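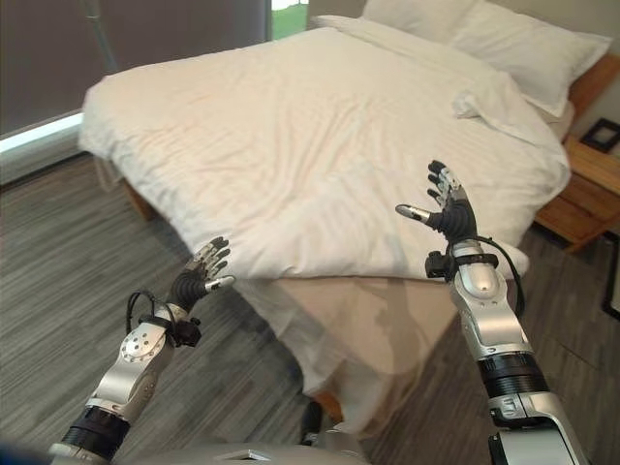
A double bed with a white duvet

Duvets and bed linen: your questions

Posted 15 December 2024 by the Selness shop team
14 comments | 18 shares

How often should I wash my duvet?
The cover, every week or every second week. The duvet itself needs it much less, 2 times a year is enough for most homes. We recommend September and the end of summer, because then the weather is mild and it can dry outside.

Can I wash it in my machine at home?
It depends on the size of the drum. If the duvet fills the drum completely when it is still dry, please take it to a laundrette. It must have space to turn, otherwise the soap stays inside the filling. For a queen or king size we always suggest the big machines.

What temperature is best?
Please read the label first. For our Pandus cotton covers you can use 60 degrees. Wool filling should be washed cool, on the wool program, with a liquid made for wool.

My duvet has lumps after washing. Is it ruined?
Usually not. Lumps in a feather duvet mean that the middle is still damp. Put it back in the dryer on low with two clean tennis balls, and take it out every half hour to shake it. This can take a whole afternoon.

Do you sell covers in colours?
Yes. The Pandus range comes in white, grey, sage and a dark blue. The colour of the blue may come out a little in the first wash, so wash it alone.

What is the difference between Pandus and Clostelov?
Pandus is 100 per cent cotton with a plain weave and feels crisp. Clostelov is a linen and cotton mix. It is heavier, it creases more, and it becomes softer every year. Customers who are warm sleepers mostly choose Clostelov.

How do I store a winter duvet?
Clean and fully dry, in a cotton bag, on a high shelf. Vacuum bags save space but we do not advise them for feather or wool. The filling is pressed flat and does not always come back.

Can I return a cover if I have opened it?
You have 14 days if it is not washed or used. Please keep the cardboard band. Pillowcases can be returned only in closed packaging.

Do you post to Tasmania?
Yes, same price as the mainland. Allow a few days more.

Contact us | © Selness Bedding | Back to top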